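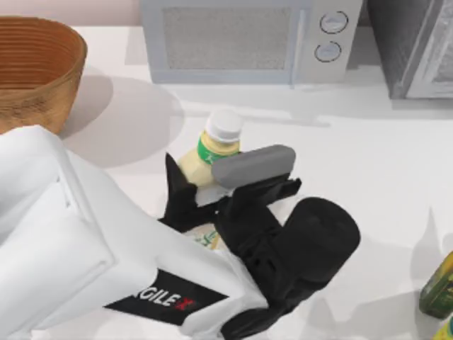 Gripper closing on the condiment bottle in the simulated kitchen, pad just under the green label band.

I get asked a lot how I compare two grippers without buying both, so I finally wrote it down. You'll need the Nanon simulator, the Drumoter kitchen pack and a free afternoon!

Step 1. Load the kitchen and pick one bottle to start. I like a squeeze bottle with a cap, as the shoulder gives a sloppy grip plenty of chances to slide off.

Step 2. Set the closing force to 40 percent and leave it there for both grippers. I know it's tempting to tune each one (I did, and threw away a whole evening of runs).

Step 3. Run 2000 grasps with the Yaman fingers, then swap in the Avham ones and run the same list with the same random seed. Save the logs in separate folders – mine got mixed together once and I ended up with 2287 lines I couldn't sort out.

Step 4. Change the target and go again. I go for something small with clear counter all around it, so a missed grasp can't be blamed on the neighbors.
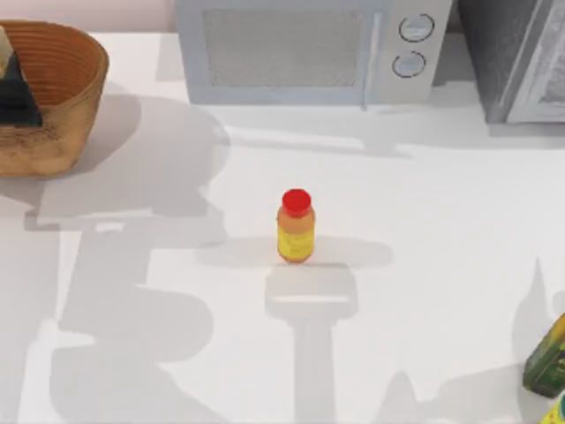

Red-capped bottle in the open part of the counter, with the shadow of a gripper just below it.

Step 5. Watch seven failed runs from each folder at slow speed before you look at any totals. Check which finger touches first and whether the bottle tips or spins. If it spins, move the grasp point up a little and repeat from Step 3.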